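4.2 Data collection for the tube-joining task

Demonstrations were recorded on the two-arm Trernholm cell over the course of June. Each episode starts with the tubes lying on their sides on the tray, and ends when a pair has been mated end to end or the operator stops the attempt. We kept 313 demonstrations after filtering. Episodes in which a tube left the tray before first contact were dropped, as were those with missing wrist video. Of the retained set, 78 were held out for evaluation and never used to tune the contact threshold.

Tube poses were varied by hand between episodes. We did not fix the order in which tubes were picked, so the policy has to choose a target from the wrist view alone. This matters most when one tube hides part of another - the visible rim is then the main cue for the axis direction, and the Hong baseline, which fits a full cylinder to the segmented region, tends to return an axis that is too short.

Labels for the mating phase were assigned by two annotators (S. Bilgin and D. Huenchumán) working separately, with disagreements settled by a third. The start of the phase was defined as the first video sample in which both rims are visible and face each other.
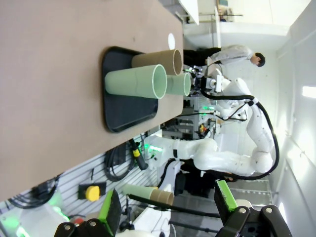
Figure 3. Wrist-camera view during data collection, with a pale green and a brown cardboard tube joined end to end between the fingers.

All wrist video was resized before training, and no color correction was applied. The policy was trained for 900 epochs with the Motlow encoder frozen. Unfreezing it gave a lower training loss but worse alignment on held-out episodes, mostly on partly hidden tubes, and we report only the frozen variant in Section 5.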